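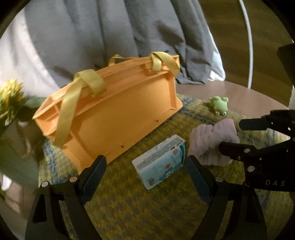

Last changed: Saturday, 4:32 p.m.

Print this page | E-mail this page

Filed under: Self-publishing > Local history > Printing and binding

Reprinting a town history that has been out of print for years
Posted by Ayane Chiba in September

Our historical society put out a history of Poltham in hardcover. The first run was 500 copies and they are all gone. People still ask for it at the library and at the hardware store on Cormier Street, so we would like to print it again.

We have the right to reprint the text. The author signed it over to the society and I have the letter. What we don't have is the layout file. The printer, Stendeo, closed, and the only thing left from them is a disc of photo scans, with maybe two-thirds of the pictures on it. There are 32 pages of photographs in the middle of the book.

Should we scan a printed copy and use that, or have the whole thing typeset again? And would it be foolish to order 1000 this time? The price per book is a lot better at 1000.

Grestberg
I did this with a church history. Scan a clean copy for the text pages. If you cut the spine off and feed the pages flat, the type comes out sharp enough that most readers won't see a difference. Have it done in black and white at a high setting, not grayscale, or the letters go fuzzy.

The photographs are another matter. A printed photo is made of dots, and when you scan it and print it again you get a pattern across people's faces. Use the files on your disc wherever you can. For the missing ones, go back to whoever lent the originals. The credits page should tell you who that was – ours listed families by last name, and we tracked down all but 4 pictures. Those we ran smaller.

Ask the printer for a proof on the real paper before you approve anything. We approved ours from a screen and the dark pictures came out nearly black.

millpond_reader
don't order 1000. where are you going to put them? our society still has boxes in a member's basement

Old Bindery Hand
If anyone wants to fix mistakes or add a chapter, typeset it again. Once you scan, every page is stuck as it is. You can patch a wrong date but you can't add a paragraph. Retyping costs more at the start, though you can have software read the scan and then get two people to check it against the book. Watch the names and the dates, that is where the software slips.

If you do change the text, call it a second edition and get a new ISBN. If you only reprint it, the old number is fine for the same binding.

As for how many, take orders first. Put a sign-up sheet at the library for a month and see what you get. I would print 500 again and keep the files somewhere safe this time – two places, and not both in the same building.

Ayane Chiba
Thank you. There are errors in the chapter on the mill, and the family has been asking us to correct them, so I think we will typeset it. I will ask about the photographs at the next meeting.

Tags: reprints, scanning, hardcover, town history, print runs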